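Search this site Enter keywords
Unit 7. Comparing a Gripper Kit Before You Buy: The Stivix Two-Finger Kit

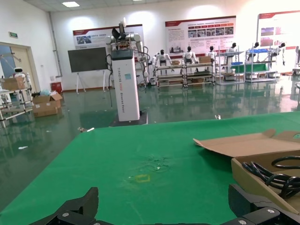
Vaughan Fairweather commented on last year's handout that the price of a kit tells you very little until you add the cables, the spare fingertips and the hours of setup. I agree with him, and the table of costs is now part of this unit.

Stivix sells the kit in two versions. The basic one costs $1,048 and the one with the wrist camera costs $1,094. For this course we review the second. The difference in price is small, but the camera needs its own calibration, and students often forget to count this time.

Task for Wednesday
Mark a square target on the table with yellow tape. Run the pick and place routine 23 times from the same start position. Write down each miss and its direction. Do not correct the program between runs.

In your report, please answer also: is the manual clear for a person who never used a gripper? Which parts would you order twice?

Compare with the Puravard offer, section 4 of the reader.

Related
Unit 6. Reading a service contract (Roketby)
Unit 8. Wan controller, first steps
Lab safety sheet, September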